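## 3. Laying Out the Bench

The Melora starter kit assumes you own a table. Any table will do, provided it doesn't rock. If it rocks, fold something under the short leg before you begin, and choose something you won't need to read later.

1. Spread the black cloth so it hangs over the front edge. Clear liquids and glass show up well against it. So does lint. Run a tape roller over it first, or make peace with the specks.
2. Set the beaker toward the far side of the table, spout turned away from your sleeve.
3. Fill it to the halfway point. The kit allows for 55 ml of solution, and the beaker has room for more, which you should not take as an invitation.
4. Put the test tube rack to the right of the beaker, with a gap between them wide enough for a hand.
5. Leave the rack empty for now. Tubes go in during Section 4, however eager they look in the box.
6. Lower the glass rod straight down into the mouth of the beaker.

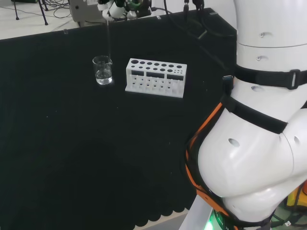 *Fig. 2. Beaker half full, rod upright, rack empty.*

**Note:** The holes in the rack's top plate run from large on the left to very small on the right. A tube should slide in without persuasion. If you are pushing, move one hole to the left.

**Caution:** Do not let the rod drop. Glass meeting glass makes a memorable sound, and replacement rods (part 758) ship from Prasville at Prasville's own pace.

**Caution:** Clear liquids all look alike. Label the bottle before you pour from it.

When the bench is set, go on to Section 4.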